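Wie Roboter das Greifen lernen

Nimm einen Stift in die Hand. Das ging schnell, oder? Dein Daumen und dein Zeigefinger haben sich geschlossen, und zwar genau so fest, wie es nötig war. Für einen Roboter ist das schwer. Er muss wissen, wo der Stift liegt, wie er liegt und wie stark er zudrücken darf.

Die Hand eines Roboters nennt man Greifer. Greifer gibt es in vielen Formen. Manche haben einen Saugnapf, manche drei oder mehr Finger. Sehr häufig sind Greifer mit zwei Fingern, die sich aufeinander zu bewegen wie eine Zange. Sie sind einfach gebaut und gehen selten kaputt.

Ein Greifer zum Festhalten

Im Labor Vatside arbeiten Felicidad Ambrosio und Evander Niven. Sie vergleichen zwei Greifer, die Pirkov und Calico heißen. Beide werden zuerst gar nicht an einen Roboter geschraubt. Ein Mensch hält sie in der Hand und greift damit Dinge. Eine Kamera am Greifer nimmt alles auf. Aus solchen Aufnahmen kann später ein Computer lernen, wie man eine Aufgabe löst.

Geübt wird mit Sachen, die es in jeder Wohnung gibt: Löffel, Becher, Schwämme, Stäbchen. Dünne Dinge sind dabei besonders knifflig. Ein Becher ist breit, da darf der Greifer ein Stück danebenliegen. Bei einem dünnen Stab muss er genau treffen. Und wenn mehrere Stäbe nebeneinanderliegen, stößt ein Finger leicht an den Nachbarn.

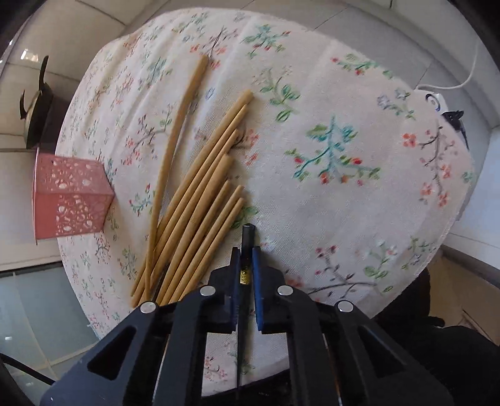 Der Greifer hält einen schwarzen Stab zwischen seinen Fingern. Auf der geblümten Tischdecke liegen acht helle Holzstäbchen.

An den Innenseiten der Finger sitzen dunkelblaue Polster. Polster an einem Greifer haben dieselbe Aufgabe wie die Haut an deinen Fingerspitzen: Sie sollen dafür sorgen, dass nichts wegrutscht. Probiere es selbst aus. Hebe einen Bleistift mit zwei glatten Linealen hoch. Klebe danach auf jedes Lineal ein Stück Gummi und versuche es noch einmal.

Warum sieht das Bild am Rand so krumm aus?

Eine gerade Tischkante wirkt auf dem Foto gebogen, und auch die Linien auf dem Boden sind krumm. Das liegt am Objektiv der Kamera. Es ist sehr stark gewölbt und nimmt deshalb viel mehr auf als ein gewöhnliches Objektiv. Man nennt es Fischauge. Für das Lernen ist das praktisch, denn der Computer bekommt die Finger und die Umgebung gleichzeitig zu sehen. Mit den krummen Linien kann er umgehen — man muss ihm nur vorher sagen, wie das Objektiv gebaut ist.

Was verglichen wird

Ein fairer Vergleich braucht Regeln. Beide Greifer bekommen die gleichen Gegenstände und die gleichen Aufgaben. Gezählt wird, wie oft ein Griff gelingt. Ein Griff gilt als gelungen, wenn der Gegenstand angehoben und wieder abgelegt wird, ohne herunterzufallen.

Für den ersten Vergleich kamen über 1.429 Griffe zusammen. Kyriaki Tzanetos hat sich die Aufnahmen angesehen und jeden Griff in eine Tabelle eingetragen. Bei Bechern waren Pirkov und Calico gleich gut. Bei Stäbchen lag Calico vorn. Seine Finger sind schmaler und passen besser in enge Lücken. Dafür ließ Calico öfter schwere Löffel fallen. Einen Sieger für alle Aufgaben gibt es also nicht.

Kleines Wörterbuch

Greifer: die Hand eines Roboters
Objektiv: der Teil der Kamera, durch den das Licht hineinkommt
Fischauge: ein Objektiv, das besonders viel auf einmal aufnimmt
Steuerung: der Computer, der dem Roboter sagt, wie er sich bewegen soll

Text: Trinidad Bautista
Stand: 30. Januar 2019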